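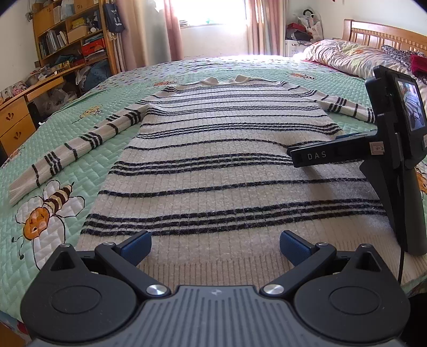 Slide 5: striped sweater, both grippers, blue pads

- Oneo kit. two hand-held grippers, one person, no arm needed. SAY THIS FIRST
- point at the pads, open over the hem. knit is the hard case, fuzzy, grabs everything
- screen on the right-hand one is live, ppl always ask
- 1,064 folds logged since May, Preda set
- price: 400 per unit, cable incl. dont get into the Skoduretti comparision yet, slide 9
- pause. questions 5 min, then Filtix demo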